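The Lemon Shift

The job at Bovance paid by the demonstration, and by the end of winter I had picked up the lemon 221 times.
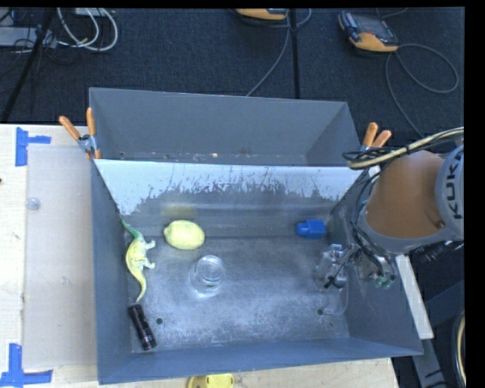 Strictly speaking, the arm picked it up. I stood by the table with a controller in my hand and told it where to go, a little left, a little down, close, and the arm did as it was told with the enthusiasm of a teenager taking out the trash. Somewhere a computer watched and took notes. That was the teaching.

Sotomayor ran the floor and believed in clean data. "No hesitating," she said. "It learns the hesitating."

So I tried to be decisive about a toy lemon. I was less decisive about the drinking glass. I approached it the way I approach my landlord, from an angle, stopping twice. The dinosaur I always did last. I had grown fond of it and didn't like to see it dangled.

We needed 521 runs before they would let the thing try alone. I finished mine a little before dinner, put down the controller, and went to stand behind the yellow line with Sotomayor and a bag of pretzels.

The arm went for the lemon at once. Lovely. Then it swung over to the glass, stopped, backed off, came in from the side, and stopped again.

"Huh," said Sotomayor. "Where did it get that?"

I ate a pretzel. The arm left the glass where it was and hung above the dinosaur for 16 seconds, perfectly still, before it went back to the lemon.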